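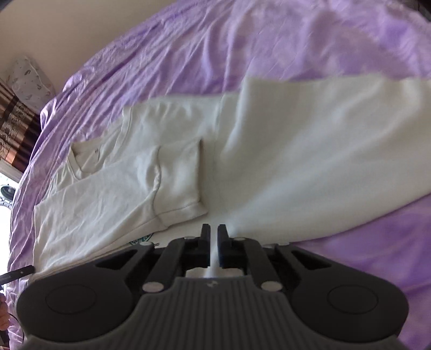

Cotton futures get all the attention, and I'll admit I spent the first year of this project staring at them too. The trouble is that a futures price is a price for raw fiber in a bale, and households don't buy bales. Between the bale and the shopper you have ginning, spinning, weaving, dyeing, cutting, sewing, shipping and a store (or a warehouse) that wants its margin, and every one of those steps runs on its own clock. So when I talk about pass-through in this section I mean the share of a move in the fiber price that ends up on the price tag of a finished item. Think of ordinary household stuff like the lavender-purple bed sheet in Figure 3, or the two white garments laid out on it. A sheet is mostly plain fabric with a bit of hemming, while a garment carries a lot more cutting and sewing, so you'd expect the sheet's price to feel the raw material more strongly. That was my hunch going in, anyway, and the rest of the section is me trying to find out if it holds up.

6 min read

4.2 How long the lag is, and why I stopped using a single number

My price data come from Plesine, a discount home goods chain, and from Arnel, which sells mostly clothing. Between them I have 986 items that stayed on the shelf long enough to be useful. I dropped anything that changed its fiber blend partway through, which hurt (those were some of my longest series!), but a switch from all cotton to a blend looks exactly like a price cut if you aren't careful.

The obvious first thing to do is line up the monthly fiber price against the monthly shelf price and slide one along until they match best. I did that. For bedding the best match comes at a lag of six months, and I was pretty pleased with myself until Mỹ Sầm read the draft and asked what happens if you split the rises from the falls. Fair question, and I should have asked it first. 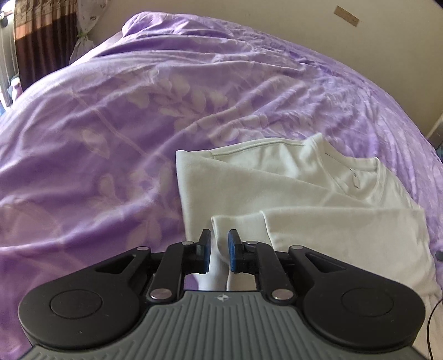

Once you split them, the six-month figure stops describing anything a retailer would recognize. Rises in the fiber price start reaching Plesine's bedding after three months. Falls take much longer, and in plenty of cases I can't find them in the shelf price at all, at least as a change in the regular price. They show up as promotions. The tag stays put and the store runs its white sale a week longer, or throws in the pillowcases, and a data set built on regular prices goes right past it.

That matters for how we read the older papers in this field, including my own. If you only look at regular prices you'll conclude that retailers pocket the whole benefit of cheap cotton. If you count the promotions, a good part of it goes back to shoppers, but in lumps, and mostly to the ones who can wait for a sale. I don't think either picture is wrong exactly. They answer different questions, and I've tried to report both wherever I had the promotion records to do it.

Inventory is the other piece. A chain that orders its sheets well ahead is selling fabric made from fiber somebody bought at an old price, so a sudden drop in the market leaves it holding expensive stock. Cutting the tag right away would mean eating a loss on everything in the warehouse.

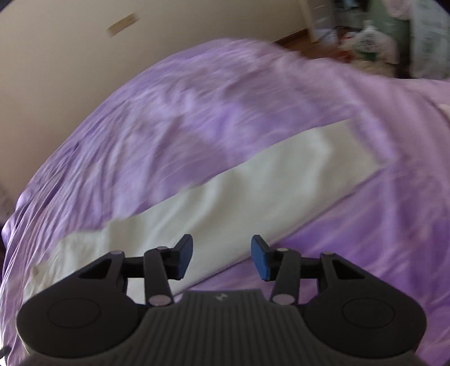
The Chuang mill contracts give me one way to check this story. Chuang quotes woven cloth on terms that are fixed for 90 days, after which the quote gets reset against the going yarn price. If inventory and contracts are what's slowing things down, shelf prices should respond more in the months right after a reset, and they do, for bedding. For clothing I get nothing I'd want to defend in front of a seminar. My guess is that the cloth is too small a part of the final cost there, and that wages and freight swamp it, but Arnel wouldn't share its sewing costs and I can't test that with what I have.

I also reran everything without the holiday months, on the theory that December and January pricing follows its own rules. The bedding lags barely move. The clothing results get noisier, and I've left them out of the main table and put them with the Wellik wholesale comparisons in the appendix.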